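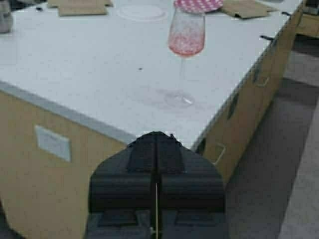

Weinglas auf weißer Tischplatte

Einstieg als Produktionsassistenz bei Doku-Serien

Ich habe bei Grideo ein Praktikum im Archiv gemacht und würde gern zum Dokumentarfilm. Lobo sucht ab Oktober Leute für die Recherche, verlangt aber Credits. Zählt ein Praktikum? Und was trägt man ein, wenn die Folge noch nicht gelaufen ist?
podville_gast, 29. März 2018

hikell7
Praktikum zählt, wenn du im Abspann stehst. Sonst unter "Mitarbeit" aufführen, mit Titel, Sender und deiner Aufgabe. Bei nicht gesendeten Folgen schreibst du "in Postproduktion" dahinter. Frag vorher bei Grideo nach, ob du den Titel nennen darfst. Eine Seite Lebenslauf reicht, bei mir standen am Anfang 5 Einträge drauf.

schnittraum333
Einfach bewerben. Die nehmen eh, wen sie kennen.

tonspur_west
Recherche heißt dort viel Rechteklärung. Wenn du im Archiv Fotos oder Filmmaterial lizenziert hast, gehört das ganz nach oben.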